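Boards > Home and Garden > Machines for chores

dunja_k
Can a machine do our chores yet? At home my Durent still stops at the carpet fringe.

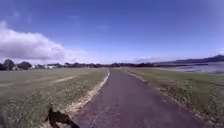 Mowing is the chore where I have most hope. In a small garden the machine always meets a chair or a hose. By the water it has one long path and an open field beside it, and only the sandy strip to confuse it. I would trust a mower there before I trust one with my dishes.

pellworm
I do not agree. Grass edges are difficult. Our Breltlow at work cost 3,820 and we still trim by hand. 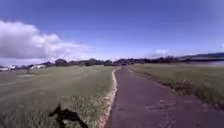 Tov96 thinks the price is the wrong measure, and that 40 minutes saved each week is already a chore done.

dunja_k
Saved by whom? Somebody must clean the blades. But for sweeping a long path I say yes, already in May.

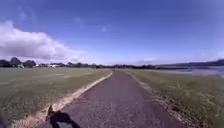

The path towards the trees, grass on both sides.

pellworm
Sweeping, maybe. Folding shirts, no.

Contact the moderators | © Kemstead Boards | Back to top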